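Pantry Notes: Small refrigerators and what goes in the door

The compact refrigerator in the ground-floor room at Andley has been on the maintenance list since November, when Raquel Meireles logged three complaints against it in one week. Two concerned bottles falling over in the door. The third concerned a door that had been left slightly open overnight. All three have the same cause, and the revised loading procedure below replaces the sheet taped up last year.

The door of a small refrigerator is its warmest storage area. It is exposed to room air every time it opens, and it sits farthest from the cooling surface. It is also a moving shelf. Anything standing in the bin swings through an arc with the door, and a tall bottle with a narrow base will tip before a short one does. On a cabinet this light, a heavily loaded door can also pull on the hinge and keep the gasket from closing evenly.

The bottom bin takes upright bottles. The ledge above it is shallow and is reserved for small, light items. Drinks bottles, squeeze bottles and anything with a screw cap go in the bottom bin, caps tightened. Squeeze bottles with a spout are stored spout up.

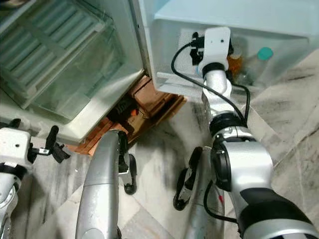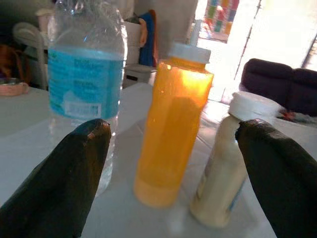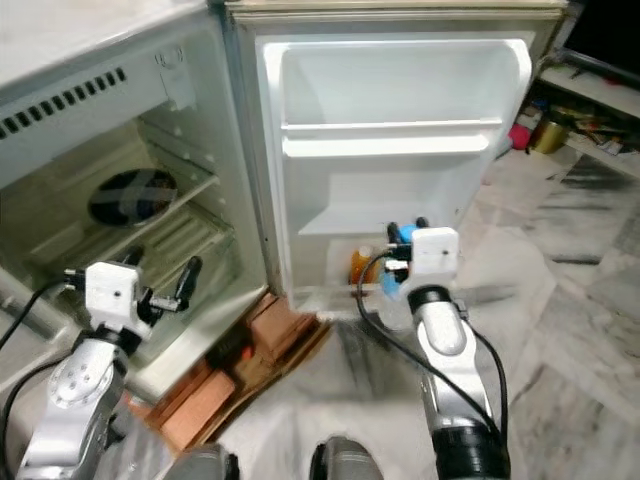
Bottles and the open refrigerator, Andley ground floor.

Covered dishes go on the wire shelf, pushed to the back but clear of the rear wall by a finger's width. If a lid does not hold by itself, tape it. A loose lid that slides forward on a wire shelf will meet the door before the door meets the gasket, and this accounts for the overnight incident.

To check the seal, close the door on a strip of paper and pull. The strip should drag. Repeat at the top, at the hinge side and at the latch side. If it slides out freely at any point, clear the bin and test again before reporting a fault. In the November check the seal passed with the bin empty and failed at the top corner with the bin full, so the gasket itself was not replaced.

When restocking, take everything for the door out to the table first and sort it there. Wipe the bases. A sticky base holds to the bin liner and the bottle has to be wrenched free, usually knocking over the one beside it. Place the tallest bottle at the hinge end, where the swing is shortest, and work outward. The whole job takes 15 minutes – less if the bin was wiped at the last restock.

Opened water bottles are a recurring problem. They are soft once opened, they dent when gripped, and they do not stand as well as a full one. Finish them or label them. Unlabeled opened bottles are removed at each restock.

The Markis unit upstairs and the older Ralier in the workshop have deeper door bins, but the same loading order applies. The Zawadzka cabinet has no door storage and is exempt from everything above except the paper test.

Thermostats are to be left where they are set. If a unit seems warm, check the door first, wait 2 hours with it closed, then read the thermometer on the middle shelf. Readings go in the log with the time and initials. The next seal check covers all four units, and the results will be printed in this column.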